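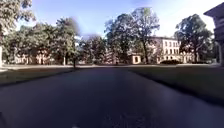
开题那天有人问,言情漫画里的女主角心里想什么,难道还需要研究?她想的不就是他为什么不回消息吗。这个问题我们记在了会议记录的第一行,后来的整个学期都在设法给出一个更长的答案。

她在想什么:言情小说改编漫画中内心独白的处理方式
课程项目结项报告
2025年5月

一、为什么做这个题目

起因不太体面。组里有人在Tuken上追一部叫《Mamani》的漫画,追到断更,等不下去,就去找了原著小说。读完以后她很生气,因为小说里的男主角是个相当讨厌的人,漫画里的同一个男主角却让她喜欢了半个学期。情节没有改,台词也差不多,连那件尺寸不合适的大衣都照搬了。她要求全组给一个解释。

我们对照着读了开头几章,找到的线索是独白。小说用女主角的第一人称写成,她对男主角的每一个举动都有意见,意见往往比举动本身长得多。他替她开门,她用整整一页分析他是不是在炫耀自己的胳膊。漫画把这一页换成了一格:门开着,她低头走过去,耳朵发红。读者看见耳朵,自然就认为她动心了。至于胳膊的问题,漫画里没有人提起过。

言情小说改编成漫画,讨论的人不算少,不过多数集中在画得像不像、剧情删了哪些、结尾有没有婚礼。独白去了哪里,我们在课程书目里没有找到专门的讨论。当然也可能是我们找得不够努力,这一点在第六节还会说到。

二、材料

我们选了15部由言情小说改编的漫画,全部是已经完结、原著也能找到的作品。“原著也能找到”这一条比预想的麻烦。有几部漫画的版权页只写了“根据同名小说改编”,而同名小说有好几本,其中一本是讲养蜂的。我们读了那本讲养蜂的,写得不错,但与本项目无关。

作品的来源有两个:一部分是出版社Walteser出的单行本,黑白,从右往左翻;另一部分来自Tuken,彩色,竖着往下滑。我们起初想把它们放在一起分析,后来发现这两种东西的读法差得太远,只好处处分开说。下文提到“单行本”指前者,“条漫”指后者。

从全部作品中我们抽出600页作为样本。条漫没有页,我们把手机屏幕的高度当作一页,并统一使用同一部手机。这个办法在方法论上站不站得住,组内有过争论,争论在手机主人换手机之后被迫中断,后来的条漫样本是借旧手机完成的。

抽样没有完全随机。每部作品我们都指定要包含三类段落:初次见面、误会发生、误会解开。言情作品在这三处独白最密,如果碰巧只抽到两个人逛超市,数据会很难看。(实际上逛超市的段落独白也不少,尤其是在冷冻柜前面。)

三、分类方法

读完第一批样本后,我们把漫画对原著独白的处理分成6类:

直录:原著的句子原样放进旁白框,最多改动几个字。
缩写:还是旁白框,但一页的意思压成一句。
转对白:原来心里想的话,被说出了口,通常是对闺蜜、弟弟或者猫说的。
转表情:没有文字,只有脸、手、耳朵、背影。
转符号:汗滴、爆开的青筋、背景里的花、缩成豆子大的小人。
删去:什么都没有留下。

每一页由2名组员分别标注,再对照结果。不一致的地方放到每周的讨论会上解决。最难解决的是“转表情”与“删去”的界线。原著里她想了很多,漫画里她看着窗外,那么看着窗外算不算表情?一名组员认为凡是看窗外都是在想事情,另一名认为有的人就是在看窗外。我们最后的规定是:如果画面给了窗外的人一个单独的格子,就算转表情;如果她只是远景里的一个后脑勺,就算删去。这条规定执行下来也有例外,有一部作品的作者特别喜欢画后脑勺,后脑勺常常独占大格。我们给它加了备注。

另外要说明的是,猫。把独白讲给猫听,我们归入转对白,理由是有对话框,有听者。有组员坚持猫不算听者。少数服从多数。

四、主要发现

1. 单行本爱缩写,条漫爱符号

Walteser的单行本中,最常见的处理是缩写。这大概与篇幅有关:一部小说装进一册漫画里,页数是死的,女主角再能想,也只能想到那一页的右下角为止。缩写之后的旁白有一种奇怪的斩钉截铁。原著里“我并不是真的恨他,或者说我恨的是他让我显得像个没有准备的人,而我一向是有准备的”,到了漫画里变成“我恨他”。下一格她的手指在发抖。两格合起来,意思居然补回来了一部分,只是那个关于准备的部分再也没有了,而我们觉得那是整段里最好的一句。

条漫的情况相反。旁白框在竖屏上很占地方,读者滑得又快,所以能用符号的地方一律用符号。背景里的花尤其勤劳。我们注意到,同一种花在同一部作品里可以表示心动、尴尬、松了一口气,以及肚子饿。读者似乎从来没有因此看错,我们标注的时候却经常看错,不得不回去翻原著确认她当时究竟饿不饿。

2. 讨厌的人变得可爱了

回到《Mamani》。把全书样本标完以后,我们发现被删去的独白有一个共同点:它们大多是负面评价。她觉得他的领带难看,删。她怀疑他记不住自己的名字,删。她在他母亲的生日宴上构思了一封辞职信,这封信写得文采斐然,也删了。留下来的,或者转成表情留下来的,是那些拿不准的时刻。

于是男主角在漫画里得到了一次不劳而获的平反。他做的事情一件没少,少掉的是对这些事情的评语。组里那位最初提出申诉的同学表示,这个解释她接受,但她还是更喜欢漫画里的他,并且要求在报告中写明。现已写明。

同样的倾向在多数作品里都能看到,强弱不同。唯一明显的例外是《Kondus》。

3. 《Kondus》:什么都说出来

《Kondus》讲一个替人写婚礼誓词的女人接到了前男友的订单。原著的独白极多,而且刻薄,是我们读过的小说里最愿意推荐给别人的一本。漫画版的作者显然也舍不得,几乎采用了直录的办法,旁白框沿着页边一个接一个排下来,有时候把男主角的脸挡掉一半。

起初我们认为这是失败的改编。第一次讨论会的记录上写着“字太多”“像在看说明书”。读到后半本,意见变了。因为旁白框挡住他的脸这件事是有规律的:她对他越有意见,挡得越多。到她开始动摇的那一章,旁白框退到了页脚,他的脸第一次完整露出来。而在她终于替他写完誓词的那一页,一个旁白框都没有,整页留白,只有一支放下的笔。

我们全组对着这一页安静了一会儿,然后为它应该标成“转表情”还是“删去”吵了起来。笔没有表情。标注手册里没有关于笔的规定。最后写的是“删去”,并附上了本报告里最长的一条备注。

4. 男主角在想什么

这不在原计划里,属于顺手发现。样本中绝大多数原著只写女主角的内心,男主角在想什么,小说读者是不知道的,靠猜。可是有好几部漫画给男主角加了独白,而且加的位置很整齐,都在误会发生之后不久,用来告诉读者他其实不是故意的。

从效果上看,这等于提前拆掉了误会。读者已经知道他没有和那位穿红裙子的女士订婚,女主角还得再伤心一整册。我们问了几个平时看这类漫画的同学,她们认为这样更好,看的时候心里踏实。我们原以为悬念是卖点,看来在这个类型里,踏实才是。

加出来的男主角独白普遍很短,最常见的一句是省略号。省略号的归类我们讨论过,结论是它属于文字。

五、一次小测试

为了验证“删掉评语会让男主角变可爱”这个猜测,我们做了一个很小的测试。从《Mamani》中选出生日宴的一段,准备了两个版本:一个是漫画原样,另一个由我们把原著里被删去的独白打成旁白框,贴回画面上。请同学分别阅读,然后用自己的话形容男主角。

读原样的人用的词有“闷”“认真”“可能不太会说话”。读补贴版的人用的词有“自大”“领带确实难看”。领带在两个版本里是同一条,读原样的人没有一个提到它。

测试有几个明显的问题。我们贴上去的旁白框字体和原书不一样,有人问这是不是盗版;补贴版的文字多得多,读的时间也长,有人的不耐烦可能是冲着我们来的;参加者大多是我们的室友,对我们的猜测早有耳闻,而且听烦了。因此这一节只能算旁证,不能当作结论引用。如果有人真的想引用,请连同字体的事一起引用。

六、不足

样本偏小,作品也偏。我们挑的都是完结的作品,而Tuken上大量条漫从来没有完结过,它们处理独白的方式也许很不一样,至少它们有的是时间。

原著中有一部分是译本。译者怎么处理独白,本身就是另一个题目,我们一律当作没有这一层。这样做很省事,也不太对。

标注的一致程度在前半学期不理想,后半学期改善了很多。我们愿意相信这是因为标注手册写得更细了,但也不能排除另一种可能,就是两名标注者一起吃了太多顿饭,开始用同一种方式看人发呆。手册的最终版附在后面,其中关于后脑勺的一条改动最多。

彩色的作用没有单独考察。条漫里有不少地方,她的心情是由整个背景变成粉色来表达的,我们归入了转符号。归得有些勉强,粉色毕竟也不算一个符号,可是再开一类的话,前面标过的全部要重来,当时离交稿已经很近。

还有一件事应当承认。选题的时候我们读言情漫画的态度是有点居高临下的,开题报告的初稿里甚至出现了“套路化”这个词,用了好几次。读到后来,那几处都改掉了,剩下一处忘了改,在文献综述第二段。

七、分工与后续

材料搜集和原著阅读由全组分担,养蜂那本由一个人读完。标注由两名组员负责,测试的旁白框由第三人制作,字体也是她选的,她对上一节的措辞保留意见。

9月以后如果课程允许延续,我们想做的是反方向:由漫画改写成的小说。Walteser的书目里有几本这样的书,原作是漫画,后来请人写成了文字版。我们翻了其中一本的开头,作者面对的麻烦正好倒过来,漫画里她只是耳朵红了一下,小说得替她想出整整一页来。那本书里她想的是暖气开得太足。

附录目录
附录一 作品清单及版本说明
附录二 标注手册(最终版,含后脑勺与猫的补充规定)
附录三 测试用页面两种版本,仅供课程内部查阅
附录四 《Kondus》末章备注全文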